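Filed under: Workshop & Shed, Small Savings

I've been covering my bench with brown paper since January and I'm never going back! Bare wood soaks up glue and varnish and then you're sanding for a whole afternoon (ask me how I know). A big roll from the packaging place in Brarcombe cost me less than a decent paintbrush, and I've still got loads left. Pull it tight, fold it under at the front and tape it on the underside so your sleeves don't catch. 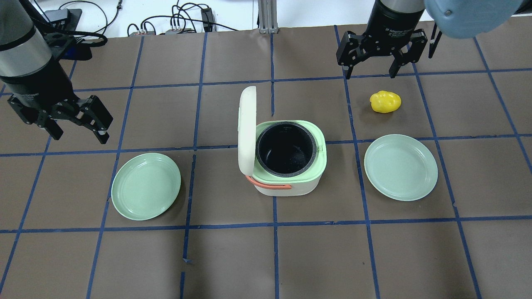
Cutting lots of bits to the same size used to drive me mad, especially the slats for seed trays. I'd measure every one and they'd still come out wonky. Now I mark the bench itself. Dark blue tape on brown paper shows up lovely and clear, and once you've run strips both ways you've got squares to line things up against. Mine are 100 mm, measured from tape edge to tape edge, and I check the first row with a steel rule before sticking the rest.

Press the tape down with an old bank card. Don't leave it in a sunny window for months, though, or it'll bring the paper up with it. Spilt glue? Let it go hard, then patch over the top.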